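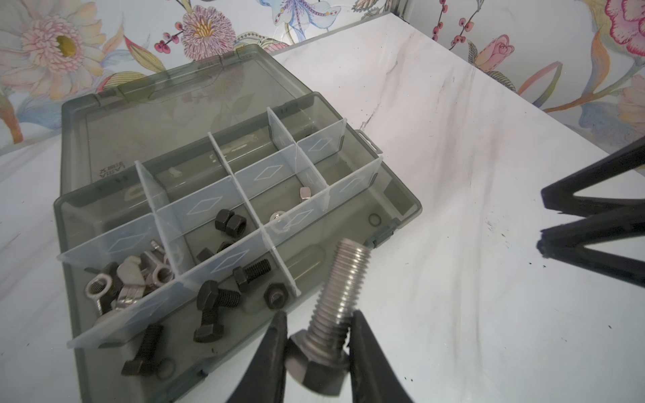 Picking up a bolt is a job you have been able to do since before you could tie your shoes. You see it, you pinch it, you have it. A robot has to be taught every part of that, and before anybody starts teaching, somebody has to choose its fingers. Those fingers are the main part of a gripper, the tool at the end of a robot's arm. A plain pair like the two black ones holding the silver bolt is called a two-finger gripper. Look at how the bolt leans to one side, with its six-sided head squeezed low down and its threads pointing up. You would probably say "close enough." A robot that has to screw that bolt into a hole has a bit more work ahead of it.

Why test grippers at all?

Because a gripper that is wonderful with apples may be hopeless with coins. Grippers are like shoes. Flippers are excellent in a swimming pool and a very poor choice for the stairs.

At the Claltbridge workshop, Eulalia Vergara and Jui-lin Man spent most of October comparing three grippers on small hardware: bolts, nuts, washers and the odd bits that collect in the bottom of every toolbox on Earth. Small hardware is a good test. It is hard, shiny, slippery and fond of rolling under things.

The three grippers

The first is called the Preton. It has two stiff fingers that close like a pair of tongs. It is strong and simple, and it treats everything it meets as if it were a bolt.

The second is the Jurnham. It has two fingers as well, but they have soft rubbery pads on the inside. The pads squash a little around whatever they touch, the way your fingertips do. (Press your finger on a table and watch the tip go flat. That is your own pad at work, and you got it for free.)

The third is the Yen, which has no fingers. It has a suction cup. It puts the cup on something flat, sucks out the air, and lifts. On flat, smooth things it is the fastest of the three. On a bolt it makes a rude noise and goes home with nothing.

Making the test fair

Suppose you and a friend have a running race, but your friend gets to run downhill. You would complain, and you would be right. Testing works the same way. Every gripper has to get the same arm, the same parts and the same number of tries.

So each gripper was given 500 tries. Before each try, the part was put down at a new angle, because real bolts do not line up politely and wait. A try counted as a success only if the gripper lifted the part, held it while the arm moved sideways, and set it down in a tray. Lifting it and then flinging it across the room was counted as a failure, although Jui-lin wanted a separate column for distance.

What happened

The Preton did well with bolts and big nuts. Its trouble was washers. A washer lying flat is so thin that stiff fingers tend to slide right over the top of it. The Preton missed washers again and again, closing its fingers on air with great confidence.

The Jurnham was slower, but it dropped less. When a bolt was a bit crooked, the soft pads gave way and held it anyway. In all its tries it dropped only 41 parts. The Preton dropped 45, and that is so close that Eulalia would not call it a win. If you flip a coin ten times and get six heads, you haven't found a magic coin. When two scores are nearly the same, you test some more before you start bragging.

The Yen lifted flat metal plates beautifully. Ask it about washers and it would prefer to change the subject. A washer has a hole in the middle, and a suction cup placed over a hole mostly sucks up the room.

The robot needs eyes too

A gripper is no use if it closes in the wrong place, so the arm also has a camera. There are two popular spots for one.

You can hang the camera high above the table. From there it sees everything at once, like a bird. But when the arm reaches down, the arm gets in the way, and the camera ends up with a very nice view of an elbow.

Or you can put the camera on the wrist, next to the gripper. Now it goes wherever the fingers go and sees the part up close. The trouble is that it sees only what is near. Try walking to the kitchen while looking through a cardboard tube and you will understand the problem, and also where your family keeps the sharp-cornered chairs.

Many robots use both. Shiny metal bothers cameras in either spot, because bright reflections can hide an edge or look like one.

And a brain of some kind

The controller is the computer that tells the arm where to go and the fingers how hard to squeeze. If it says "squeeze hard," nothing gets dropped, but soft things get flattened. If it says "squeeze gently," the soft things are happy and the bolts end up on the floor. A good controller can change its squeeze partway through, as you do when you feel a glass start to slip.

Try it yourself

You will need a handful of coins, a few bolts or pen caps, a pair of kitchen tongs, and an adult's permission to borrow the tongs.

Spread everything out on a table. Use the tongs to move the pieces into a bowl, one at a time. Try each piece ten times and write down how many times you dropped it.

Now wrap a rubber band several times around each tip of the tongs and do it all again. Did you drop fewer? Were the coins still annoying?

For the last round, close one eye. Most people find that they start reaching a little too short or too far. Your two eyes work together to judge how far away things are, and a robot with a single camera has to find some other way to do it.

Wash the tongs before you put them back.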